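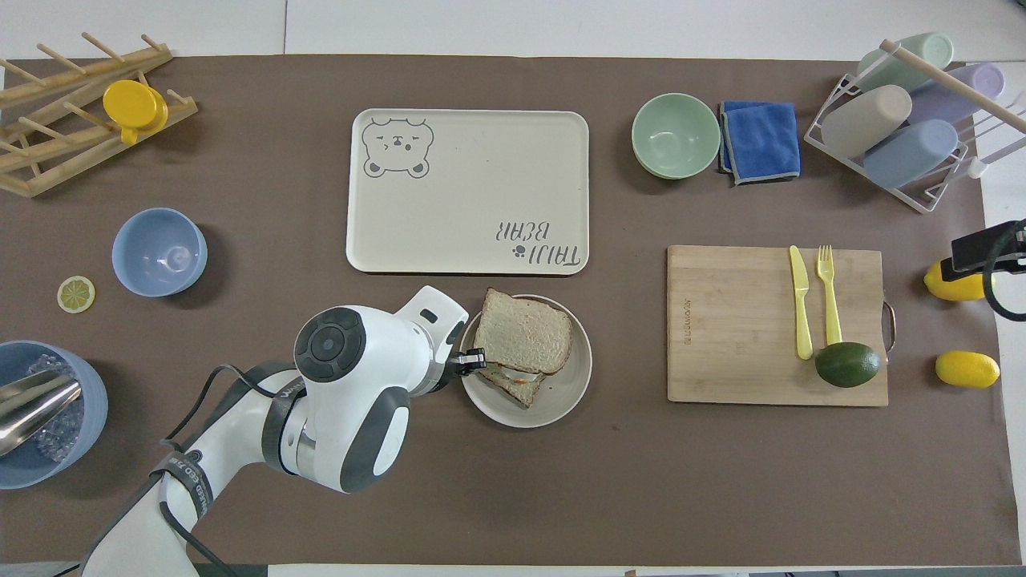 Re: [home-machines] Can they do the washing-up yet?

From: Gearóid Conneely
To: the home-machines list

On the question of chores, someone wrote:

> I have been on this list long enough to remember being promised a
> machine that would clear the table by the time my children left home.
> They have left. One of them has come back. The table is still mine to
> clear. Could somebody who works with these arms tell me plainly what
> they can manage in a kitchen, leaving out the films with music on
> them? I would settle for breakfast things put away. I would even
> settle for a sandwich moved from one place to another without a
> funeral afterwards.

You have asked for a sandwich, so a sandwich is at the top of this message, on its plate, with the gripper holding it by the edge. Two slices, orangey-brown filling, top slice sitting a little skew of the bottom one. I make mine much the same way and I have had more practice.

I spend my working days at Entwistle with arms of this general sort, and the plain answer to your question is: some of it, slowly, with a person standing by. Let me go through what I would and wouldn't trust them with.

Picking up a hard thing with a decent edge is mostly fine now. A bowl, a cup on its side, a lemon. Our last long run in the Prundport kitchen was 80 goes at moving a cup from a rack to a shelf, and the arm dropped few enough that we stopped buying spares. I would let it loose on my own mugs, though I'd keep back the one from my aunt.

Sandwiches are another matter. Bread squashes. Pinch it too lightly and the top slice comes away by itself, leaving the filling to make its own arrangements. Pinch it harder and you have toastie without the toasting. Two fingers are a poor sort of hand for anything that comes in layers, and a fair few of us have come round to thinking the arm should simply lift the plate. My colleagues think this is cheating. My mother-in-law has carried sandwiches that way all her life and has never been accused of anything.

Cloths I would put at the bottom of the list. A folded one can be picked up. An unfolded one can be picked up too, and then you have a person's afternoon gone while the machine works out which corner it has got. Justura had a folding demo going in August which did a tea towel in 11 minutes. It was a very good fold. I've seen worse in hotels.

Then there is clutter, which I think is what you are really asking about. Look at how much is out on that one table: tray, drying racks, bowls, a chopping board with an avocado on it, lemons, a bowl of ice with the scoop laid across. Any of it can be learned one item at a time. What trips the machines up is deciding that the scoop has to come off before the bowl is moved, or that the yellow knife and fork are to be put away and the avocado isn't. You do that without noticing. We have to show them, over and over, and then somebody buys a different scoop.

On shop floors the picture is brighter, mainly on account of shop floors being dull. Same box, same height, same belt. Banitance have arms packing jars all night and the only complaint I've heard is from the man who used to have the radio on. I wouldn't read much into that for your kitchen, unless your family is willing to leave everything in the same spot facing the same way, in which case you don't need a robot, you need to write a book about how you did it.

As to price, people keep quoting 2000 pounds at me for a home arm. You can get an arm for that. You can't yet get one that knows what to do after breakfast, and you'd want to ask what happens when it breaks.

If you want a date from me, I said 10 years when I first joined this list, and I'm sticking to it, counting from today. In the meantime I would have a word with the child who has come back.

Gearóid

PS. Whoever asked off-list about dishwashers: loading, sometimes. Top rack only. I'll write it up when I've got the notes in order.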